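Collecting teleoperated demonstrations for a single-arm pick task in simulation

These notes cover recording hand-driven demonstrations of a grasp-and-lift task in a simulator, from setting up the input device to writing out a dataset that a policy can be trained on. They assume a position-controlled arm with a two-finger gripper, a wrist camera mounted behind the fingers, and at least one fixed camera looking at the table. The examples use Clokar as the recording front end. Other recorders differ in the names of the settings and in very little else.

What you need before you start

A machine that can render both camera views and step physics at real-time speed with the recorder running. Check this first. If the simulator falls behind the clock, the operator feels it as lag, compensates by overshooting, and the overshoot ends up in the data.

An input device with six degrees of freedom and at least two buttons. A 3D mouse works. A leader arm works better for tasks that need the wrist to roll. A game controller can be used, but translating and rotating at the same time on two sticks takes practice, and most operators fall back on moving one axis at a time.

A scene file with the arm, the table and the object, and a reset function that randomizes the object pose inside a set region.

Step 1. Set the control frame

Decide whether stick motion is interpreted in the base frame or in the tool frame. With the operator looking mainly at the fixed view, use the base frame. With the operator looking mainly at the wrist view, use the tool frame, so that pushing forward moves the gripper toward whatever is between the fingers.

Do not switch frames partway through a dataset. The recorded actions are stored as end-effector deltas in the chosen frame, and mixed frames are very hard to find afterward. If you have to change, start a new dataset directory and convert the old one.

In Clokar the setting is control_frame, with the values base and tool. The default is base.

Step 2. Set the scaling and the dead zone

Translation scale controls how far the end effector moves per control tick at full deflection. Start low. Drive the gripper from the home pose to the table edge and back, then raise the scale until the trip stops feeling slow. Set the rotation scale separately, and lower than you think you want it.

The dead zone needs to be just wide enough that the arm holds still when the device is released. Watch the commanded pose with your hand off the device for a full minute. If it drifts, widen the dead zone by a small step and repeat. A drifting idle command will teach the policy to creep.

Step 3. Fix the rates

Physics, control and recording each have their own rate. Keep physics at an integer multiple of control, and control at an integer multiple of recording. Our scene steps physics at 600 Hz. Integer ratios mean every recorded frame lines up with one control tick, and there is no interpolation to argue about later.

Record the commanded action and the measured joint state in the same row. The command saved at a given row should be the one issued after the images in that row were rendered. If the order is reversed, the policy trains on actions that were already carried out when the image was taken, and it will tend to stall.

Step 4. Check the cameras

Open the wrist view by itself at the resolution that will be saved. The operator may have a large window, but the policy gets the small one. Confirm the following:

Both finger tips stay in view when the gripper is fully open.
The fingers do not hide the object completely at grasp height.
Shadow edges are stable while the arm is still.
The near clipping plane does not cut into the gripper.

Shadow maps rendered at low resolution give stair-stepped edges. This is harmless if the steps stay put. If they crawl as the arm moves, raise the shadow map size or turn shadows off for every episode in the set. Fine repeating textures can shimmer in the same way when the view is scaled down. Turn on mipmapping before trying anything else.

Step 5. Practice without recording

Run resets and grasps for fifteen minutes with the recorder off. The aim is for the approach, the descent and the closure to run together without long pauses. Pauses are the most common fault in early demonstrations. A pause contributes many rows with a near-zero action and an almost unchanged image, and a policy trained on enough of them will stop in the same place and stay there.

If an operator needs to stop and think, it is better to discard the episode and reset. Discarding costs a few seconds in simulation.

Step 6. Record an episode

Reset the scene and wait for the object to settle. Soft or thin-walled objects can take noticeably longer than rigid boxes.

Press the record button. The first row should show the arm at the home pose with the gripper open.

Move over the object at a safe height. Translate and rotate together where you can.

Align the opening with the side of the object you intend to grasp. For anything wider than the gripper's stroke, pick an edge, a fold or a corner, and place one finger on each side of it. Trying to span the whole object will press both tips down onto its top face.

Descend. Keep the approach direction steady over the last few centimeters. Small lateral corrections here are fine and useful to the policy — large ones usually mean the alignment was done too high.

Close the gripper and hold the command until the measured finger position stops changing.

Lift straight up to the success height, hold for one second, and press the button again to end the episode.

Use the same strategy on every episode unless the object pose makes it impossible. If half the demonstrations grasp from the left edge and half from the right, with nothing in the image to explain the choice, a simple regression policy will average them and go down the middle.
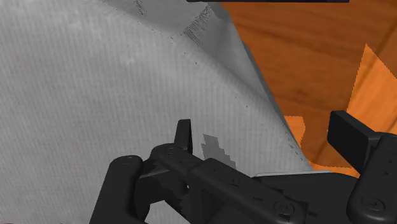

Grasp depth deserves more attention than it usually gets. The wrist view flattens distance, so an operator working from it alone will often close early, with the tips barely past the surface. The fixed view corrects this, provided it is placed low enough to show the gap between the finger tips and the table. Put the two windows side by side and glance at the fixed one before each closure.

Contact settings also matter at this stage. If the object squirts out when the fingers close, lower the closing speed before touching friction. Raising friction far enough to hide a bad grasp gives demonstrations that cannot be reproduced on hardware.

Step 7. Label and filter

Let the simulator decide success from the object height and the contact state at the last row, and save the result with the episode. Operators are poor judges of borderline lifts, particularly late in a session.

Then filter:

Drop episodes that failed, unless the training method makes use of them.
Trim idle rows at the start, leaving two or three.
Flag any episode longer than twice the median and replay it by eye.
Drop episodes in which a joint reached its limit.

Our last set for this task, saved as nurnport_pick, had 1233 episodes before filtering. We removed 46 for joint limits alone, nearly all of them with the object at the far corner of the reset region. Shrinking the region slightly would have been the better fix, and that is how the scene is set now.

Step 8. Replay before you train

Take 11 episodes at random, restore each starting state, and play back the recorded actions open loop. In a deterministic simulator with a saved seed, the arm should follow the same path and the lift should succeed. If replay drifts, look for the following, in this order: action and image rows out of step, a control frame mismatch, gripper commands stored in different units from the ones the controller expects, and a physics step that was changed between recording and replay.

Do not start a training run on a set that fails replay. The loss will go down normally and will tell you nothing about the fault.

Notes on storage

Save images compressed and states uncompressed. Keep one file per episode until filtering is finished, then pack. Store the scene file, the control settings and the recorder version next to the episodes. The control frame and the scales are the two items most often missing from old sets, and neither can be recovered reliably from the actions.

Known problems

On some machines the input device is polled on the render thread. When rendering slows, the device reads stale and the arm keeps moving after release. Set device_thread to separate.

If the gripper state is recorded as a binary command, a long closure shows up as a single transition with the fingers still open in the image. Record the measured finger position as well.

Clokar does not flush the last rows if the window is closed during an episode. End the episode with the button, then close.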